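Escribo desde Cajamarca, con las piernas como dos flanes y un trozo de queso mantecoso encima de la mesa que me estoy comiendo a pellizcos, sin pan ni nada. Os debía el tramo desde la costa, así que allá va, aunque ya os aviso de que la mitad de esta entrada transcurre dentro de un autobús.

En la anterior os dejé en Trujillo, contentísima de la vida, después de pasar la mañana entre los muros de Chan Chan y la tarde comiendo ceviche en Huanchaco. Mi plan (el que tenía apuntado en la libreta desde casa) era seguir por la costa hacia el norte, playa, playa y más playa. Pero en el desayuno del hostal compartí mesa con dos escocesas, Catriona Dow y Ailsa Paterson, que llevaban meses bajando desde Colombia y acababan de sacarse billete para subir a la sierra. Me hablaron tanto de unos canales tallados en la roca a no sé cuántos metros que a media mañana estaba yo también en la cola de la taquilla. ¡Adiós, playa!

## El autobús de día, por fin

Casi todo el mundo hace Trujillo-Cajamarca de noche. Te ahorras una noche de alojamiento y llegas para desayunar, vale, lo entiendo. Pero yo venía de Lima en nocturno y no había pegado ojo, y además Ailsa quería ver el paisaje a toda costa, de modo que buscamos algo que saliera por la mañana. Lo encontramos con Bivasa, una compañía pequeñita que tiene la oficina en una calle lateral donde hay que preguntar tres veces, con un mostrador, una báscula y una señora que te escribe el nombre en el billete con una letra preciosa. Me tocó el asiento 23, ventanilla. Ellas dos iban justo delante, con lo cual me pasé el viaje hablándoles a las coronillas.

Salimos con retraso, claro. El primer tramo es la Panamericana hacia el norte, desierto a un lado y campos de caña al otro, y pueblos con mototaxis esperando en cada cruce. Ese rato se hace largo. Luego, pasado Pacasmayo, el autobús gira hacia el interior y empieza lo bueno: arrozales de un verde que casi molesta, metidos entre montañas peladas, y después el embalse de Gallito Ciego, que yo no sabía ni que existía y que me tuvo con la nariz pegada al cristal un buen rato.

Y entonces llegan las curvas.

Madre mía, las curvas. Yo me mareo hasta en el ascensor, así que iba preparada con unas pastillas que me vendieron en una farmacia de Trujillo, Sedodine se llaman, y que me tomé demasiado pronto por culpa del retraso. No os voy a hacer de médica. Lo que os puedo contar es que me quedé como un tronco en Chilete, con la boca abierta, y que Catriona me despertó para una parada en la que todo el mundo bajó a comer caldo de gallina. Yo me tomé una manzanilla y media galleta salada y me pareció un banquete.

De ahí para arriba ya no me dormí. La carretera va cogiendo altura sin descanso, aparecen los eucaliptos, las vacas, las señoras con esos sombreros de paja altísimos que son típicos de la zona, y en algún momento pasas el abra y ves el valle entero ahí abajo. Fueron siete horas de puerta a puerta. Se me hicieron más cortas que el vuelo a Lima, también os lo digo.

## Donde dormimos

Teníamos reserva en un sitio llamado Grumetti, en una casona a cuatro calles de la Plaza de Armas. El nombre no lo pregunté y me arrepiento. Es una casa vieja con patio, geranios, una escalera que cruje muchísimo y una numeración completamente loca: mi habitación era la 118 y estaba en el segundo piso, pegada a la 9. La primera noche subí y bajé dos veces antes de encontrarla, con la mochila a cuestas y el corazón a mil por la altura.

Por 100 soles la noche tuve cama doble, baño propio y desayuno. Me lo dejaron en eso por quedarme varias noches y pagar en efectivo, así que preguntad. El agua caliente salía con ganas por la mañana y a partir de la cena se lo pensaba un poco. El desayuno traía huevos, pan, queso del bueno y un zumo distinto cada día. El de granadilla no lo repetiría, pero el de maracuyá con naranja me lo habría llevado en garrafa.

Pegas: las campanas. La casona tiene una iglesia muy cerca y el domingo empiezan temprano. Y la señal de wifi llega al patio y ya está, de modo que a las nueve de la noche estábamos todos los huéspedes en las mismas cuatro sillas, con mantas, mirando el móvil.

## Cumbemayo y mi relación con la altura

El primer día completo no hicimos casi nada, y os recomiendo lo mismo. Paseíto por la plaza, el Cuarto del Rescate (es pequeño, se ve rápido, pero estar allí impresiona), mate de coca y subida al mirador de Santa Apolonia con paradas cada pocos escalones. A Ailsa le dolía la cabeza. Yo iba bien mientras no hablara, y a mí no hablar me cuesta.

Al segundo día subimos a Cumbemayo con una excursión compartida que contratamos en la misma plaza. Primero se camina entre unas formaciones de piedra que llaman los frailones, y luego llegas al canal. Yo iba esperando una acequia y me encontré una línea tallada en la roca con unos ángulos rectos perfectos, hecha hace tres mil años, y con el agua corriendo por dentro como si la hubieran inaugurado ayer. Me quedé un rato agachada siguiendo una hojita. Catriona, que de joven trabajó en obras hidráulicas, se puso a explicarle al guía para qué servían los zigzags y el guía, encantado, le cedió la palabra y se sentó en una piedra.

Hay un túnel al principio del recorrido, estrecho y a oscuras, que se puede rodear. Yo lo rodeé. Ellas lo cruzaron y salieron con las rodillas llenas de barro y cara de haber ganado algo.

Consejillos sueltos de Cumbemayo:

- Por la mañana, siempre. Por la tarde se nubla con facilidad y sopla un viento que te entra por las orejas.
- Lleva dinero suelto, la entrada se paga aparte de la excursión.
- Zapatillas con suela que agarre.
- Crema solar aunque esté gris. Tengo la nariz que parece un rocoto.

## Los Baños del Inca

Fuimos el lunes, después de comer, en una combi que cogimos a pocas calles del hotel. Hay pozas privadas que se alquilan por turnos, y tú misma regulas el agua con dos grifos enormes, uno fría y otro que sale hirviendo. Con el segundo hay que tener respeto. Yo me pasé de valiente, salí de allí roja como un cangrejo y me tuve que sentar en un banco con una botella de agua en la frente mientras las dos escocesas se reían de mí sin ningún disimulo.

Luego merendamos humitas y un helado de leche en la calle y volvimos dando tumbos, medio dormidas. Creo que ha sido mi tarde favorita de todo el viaje, y mira que no pasó nada.

## Y ahora qué

Pues ellas siguen mañana hacia Chachapoyas, por una carretera que según el chico de la recepción deja la de Trujillo a la altura de una autopista. Me han invitado a ir. He mirado un vídeo de la ruta, lo he parado a la mitad y me he ido a comprar más queso. Todavía no he dicho que no, eh. Me quedan pastillas.

Si no voy, bajaré otra vez a la costa y retomaré el plan de las playas donde lo dejé, con parada en Chiclayo para ver los museos. Si voy, ya os contaré desde el otro lado del Marañón, cuando se me pase el susto.

Os dejo contestada la duda que más me ha llegado esta semana por mensaje. 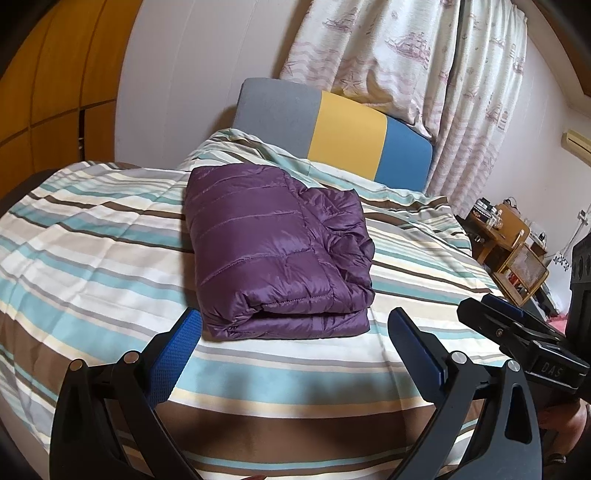 **¿En qué lado del autobús conviene sentarse de Trujillo a Cajamarca?**

En el derecho, si viajas de día. Desde ese lado vi el embalse de Gallito Ciego y buena parte de los arrozales. Pide la ventanilla al comprar el billete en la oficina y, si te mareas como yo, procura que sea en las primeras filas.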